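Last updated 18th September

# Clorville Shared Hosting Agreement: Questions from Departments

Answers for city offices moving files and applications off the basement servers and onto Skisska, the hosting service the city buys through Lulau.

**Which offices are covered?**

Every office that has its own line in the city budget. Library branches and the water utility are covered too. The school district has its own contract and should contact its own IT desk.

**What does it cost my department?**

Each department pays $251 a month for a standard account, billed through internal transfer. That includes 200 GB of storage and 8 user logins. Extra logins are added in blocks, and the price list is on the purchasing page of the intranet.

**Do we have to move everything at once?**

No. Most offices start with shared folders and leave their databases for later. The old servers stay on until May, so anything still on them after that needs a written extension.

**Where is the data stored?**

In two data centers, both inside the United States. The contract does not allow Lulau to move city data anywhere else without written approval.

**Can we keep using our own backup drives?**

You can, but they no longer count as the official copy. Records staff will only accept the copy held in Skisska.

**Who approves a new application?**

The city IT office. Send the request form before you sign anything with a vendor – a signed order that skipped review may not be paid. 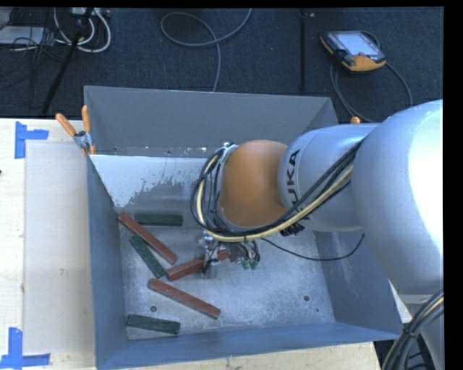
**How long does a move usually take?**

Plan on 8 working days for shared folders, counted from the day your request is accepted. Databases are scheduled one at a time and take longer.

**What is the Sitthichai form, and do we need it?**

It is the inventory sheet named after the consulting firm that wrote it. You need it if your office has more than 100 GB to move. Smaller offices can skip it.

**What happens if the service goes down?**

Call the IT desk first, not Lulau. The desk opens the ticket and posts updates on the intranet status page.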